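The Grip That Read as Closed

The fault at the Dukdale test floor took 2 seconds to happen and most of April to explain. A two-arm cell, set up to sort tableware and play food between trays, closed one gripper on a smooth plastic piece, reported a good hold and began its lift. The piece slid out, struck the rim of a dish and came to rest under the opposite arm, which was already on its way down. That arm pressed it into the tray until the current limit tripped.

Damage was small: one bent finger pad and a cracked dish. The log was the larger problem. According to the controller, the object had been held the entire time.

Stoica, the software layer that runs the cell, judges a grip by finger position and motor current. If the fingers stop short of fully closed and the current rises past a threshold, the grip is marked as held. On a straight-sided cup this works well. On a tapered part, the fingers can stop on the wide section, creep toward the narrow end during the lift and keep enough current flowing to pass the check. The position reading changed by less than the filter was set to notice.

Sunddale, which built the grippers, first suspected worn pads and replaced them. The slip came back on the next shift. Engineers then ran 1,550 grips at three heights on the taper and logged raw finger position with the filter off. Drift showed up in 45 of them, nearly all on grips taken below the midpoint. In none did the software raise a warning.

The second fault was in the shared zone. Each arm was allowed to enter once the other reported its object secured, with no check that the object had left the tray. A false hold therefore opened the gate to the second arm - a single bad reading defeated two safeguards.

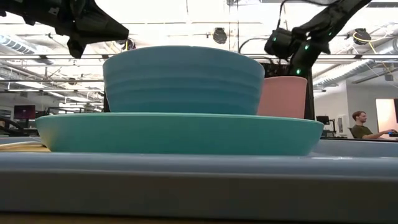
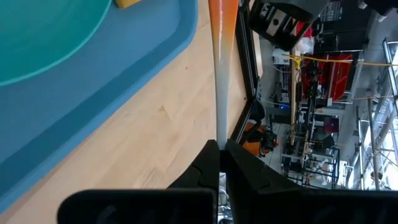

The fix, released as part of the Noma update, samples finger position throughout the lift and stops the arm if the gap narrows after the hold is declared. Entry to the shared zone now also needs a clear view from an overhead camera. Cycle time has suffered, and lift speed on tapered parts is held to 80 percent of its former value. Pad wear is still being tracked separately, as the replaced set was never measured before it was thrown away.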